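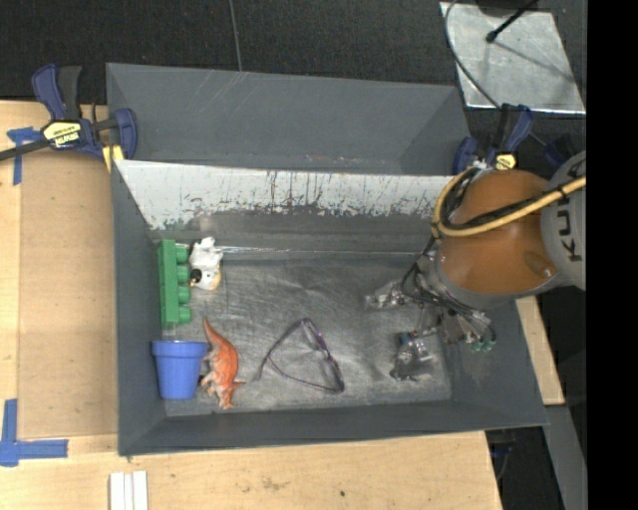 A robot arm and its gripper over a bin with toys, a cup and a pair of glasses.

How does a robot pick things out of a bin?

Put your hand in your school bag without looking. Can you find your eraser? Most likely you can, and you do not need to think very much. For a robot this is a hard job, and people have worked on it for many years.

In this explainer we look at a kit called the Pirkell Picking Kit. It is sold to schools and science centers that already have a robot arm. Children do not use it alone – a trained adult must always be there.

What is in the kit?

The kit has a computer program, a camera that is fixed in one place, and a book with 11 lessons. It does not have an arm. The school must also find its own things to pick up, and the book says that old toys are very good for this.

How does the robot know where things are?

First the camera takes a picture. Then the program looks for edges and shapes in it. A dinosaur lying on its side does not look the same as a dinosaur standing up, so the program has to learn both. Zoi Koutsoukos, who wrote the lessons, used 1,866 pictures to teach the program before the kit was sold.

Some things are more difficult than others:

A toy block has straight sides, and a gripper can hold it well.
A cup can roll away when something touches it.
Eyeglasses are the most difficult. The frame is thin, and the program can look through the clear lenses and see only the floor of the bin.

What does the gripper do?

The gripper is the hand of the robot. Its fingers must go down on the two sides of a thing and then close. If they close too hard, the thing can break. If they close too softly, it will fall. In lesson 4 the children guess which place is best to hold, and then they watch what the robot chooses.

Why is the bin held with clamps?

A robot remembers where the bin was. If someone pushes the bin a little, the fingers will come down in the wrong place. A clamp holds the bin tight to the table.

Is it a good kit?

We asked the science club in Priretis, where the children meet every Saturday. Sotiris, who is ten, liked that he could choose the toys himself. Karine thought the first two lessons were too long, and we agree with her. There is a lot of reading before anything moves.

The price is 4,000 dollars, so this is something for a school or a club to buy together, and a family will not need it at home.

Words to know

Gripper: the part of a robot that holds things.
Joint: a place where the arm can bend or turn, like your elbow.
Clamp: a tool that presses two things together so they stay still.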